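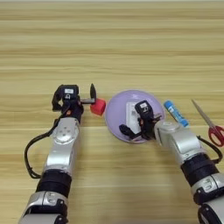 Wooden tabletop with the grain running in long bands.

Drama Workshop, Unit 5: Who speaks, and who is silent
Handout prepared by Ashraful Pramanik

In this unit we read the first act of Rermont, a play in two acts by Ashraful Matubbar. Please read it one time before class without a pencil, and then a second time with a pencil.

The play has five characters, but in the first 10 pages only two of them have lines. The maid, Zisolow, is on stage from the beginning and she says her first word on page 11. Students often ask me if this is a mistake of the writer. I think it is a choice, and it gives much work to the actor. She must listen in a way that the audience can see.

Terms for this unit
Subtext: what the character means but does not say.
Beat: a small unit of action, which ends when somebody changes what they want.
Offstage event: something important that we only hear about. In Rermont it is the sale of the house at Hurnthorpe.

About the second act
The structure becomes looser after the intermission. The brother comes back, tells the story of the sale in one long speech, and the other characters have little to do while he talks. Some readers find this weak. I had the same opinion for a long time - now I am less sure, and I would like to hear yours.

Written work
1. Choose one silent moment of Zisolow in Act One. Write her thoughts in 200 words, first person.
2. Cut the brother's speech to half. Mark which beats you lost.
3. Short essay, 500 words: does the play need the long speech? Use at least two quotations, with page numbers.

Task 1 is for the next class. For tasks 2 and 3 you have time until the end of July. Please bring paper copies, and write your name on every page.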